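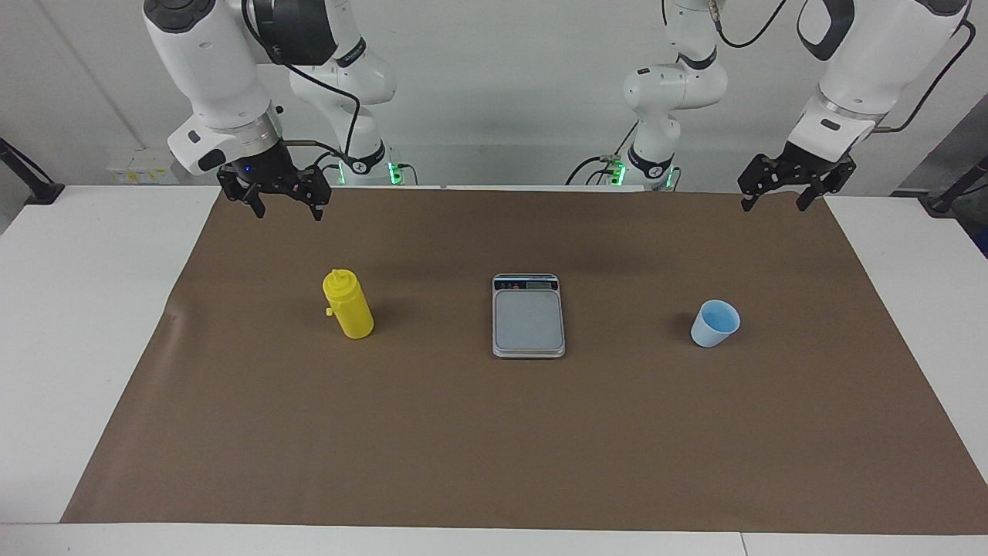
squeeze bottle, scale, paper cup. brown paper down first, always

ok so McPhee swamp bases, batch 2. 60 done, 75 in the box, do the math. wanted them finished by March, ha

recipe for those asking: PVA and water out of a squeeze bottle, fine sand, a bit of baking soda for the crusty bits. weigh it!! eyeballed the first batch and it dried like oatmeal

paint is Skosus mud brown straight from the pot, then a drybrush of anything bone colored. two coats if the sand still shows. yes its slow

Refugio Trujillo swears by Trondura resin for the water. tried it on 3 test bases, came out cloudy on every one. could be me. could be the cold garage 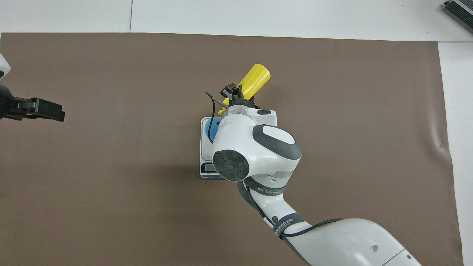
Rellia river tiles are next and I'm kind of dreading them. the set comes unpainted, edges dont quite meet, so there's filing before you even prime. planning to lay the whole run out flat and paint across the joins in one go. want a brown mat under it for that, over a white table, so I can judge the mud tones against something close to the real board. greens go on last

anyone got a fix for tiles that bow after priming? heavy books did nothing

also nearly out of static grass and the shop only has the neon stuff. no thank you

more tonight if the glue behaves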